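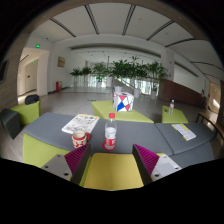
3.2 Period songs and audience recall

Figure 4. Curved bench in the lobby, grey top with lime green side panels.

We asked whether viewers of wartime dramas remember the music better when it is played by a band seen on screen. Two versions of a short film, Nultham, were prepared by the production company Brellell. In the first, a swing band plays in a dance hall. In the second, the same recordings are heard over street shots with no musicians in view.

A total of 126 people attended the screenings at the Escobedo cinema in November, and 92 of them returned the form sent out a week later. The form listed 12 song titles, half of which did not occur in the film. Viewers of the band version picked out more of the correct titles. They also made more false choices, mostly of well-known dance tunes from the same years – a pattern we had not expected.

Age made little difference once record ownership was taken into account. Costumes and cars were mentioned often in the open comments, the music less so. We did not test whether viewers could hum the melodies, and the title task may favor those who read the end credits.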